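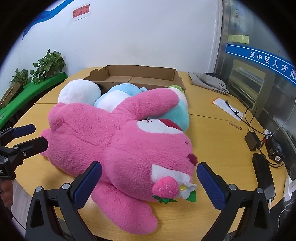
Pink bear with strawberry and felt flower.

Glass storage jars are back at the Gilchrist store

The Runon glass jars are in stock again after being sold out since spring. They come in a set of 14, in three sizes, and each jar has a bamboo lid with a silicone ring. The set is sold in one box. We had a lot of requests for single jars, and for now the maker does not offer them that way.

The biggest jar holds a five-pound bag of flour with a little room left at the top. The middle size is good for rice, oats, dry beans or coffee. The small ones are meant for spices and tea, and the mouth is wide enough for a standard tablespoon measure. All of them are square with rounded corners, so they sit close together on a shelf and you lose less space than you would with round ones.

A few things have changed from the last batch. The lids are slightly thicker and the ring sits deeper in the groove. On the old lids the ring could roll out if you pulled the lid off at an angle. The new lids also fit the old jars, and replacement rings are sold in packs of 6 at the front counter in Gilchrist and on the website.

The glass can go in the dishwasher. The lids can't. Wash them by hand, dry them standing on edge, and rub in a little mineral oil a couple of times a year if the bamboo starts to look pale. Take the ring off before oiling. The jars are not made for the oven or for canning, and hot liquid should cool before you pour it in.

Each set includes a sheet of blank labels. They hold up well enough in a cupboard, but they will come off in the dishwasher. A grease pencil works directly on the glass and wipes away with a dry cloth.

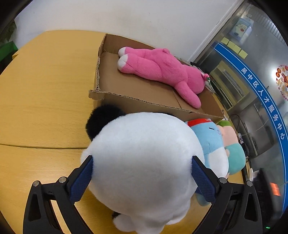
Shipping and store pickup

Orders placed before noon leave the Wultcombe warehouse the same day. The full set weighs more than most of what we sell, so it ships in a double box with cardboard dividers. Please keep the dividers until you have checked every jar. If one arrives chipped or cracked, send us a photo of it and the packing within 9 days and we will mail a replacement. You do not need to return the broken one.

Pickup is free at Gilchrist. Bring your order number and use the side door, where there is a place to pull up. The set is heavy to carry across the main lot.

We received 1,692 sets in this shipment, and about half are already set aside for people on the waiting list. If you signed up for the list, you should have an email with a link that holds one set for you through the end of June. After that, any unclaimed sets go back into general stock. The next shipment is expected in the fall.

The matching Astitz scoops are in stock too. They are stainless steel, with a short handle that fits inside the large and middle jars with the lid closed. They are sold separately and are not part of the set.

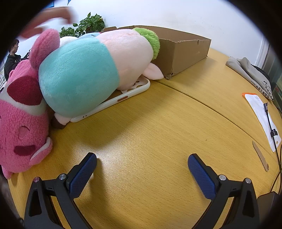 One customer on the waiting list wrote to ask whether the small jars stack, and said the ones she bought last year slid around when she put one on top of another. The old lids were flat. The new ones have a shallow rim that the base of the next jar sits in, and the small jars can be stacked two high. We don't suggest stacking the large ones. If you already own the older set and want the rimmed lids, they will be sold on their own starting in July, in all three sizes.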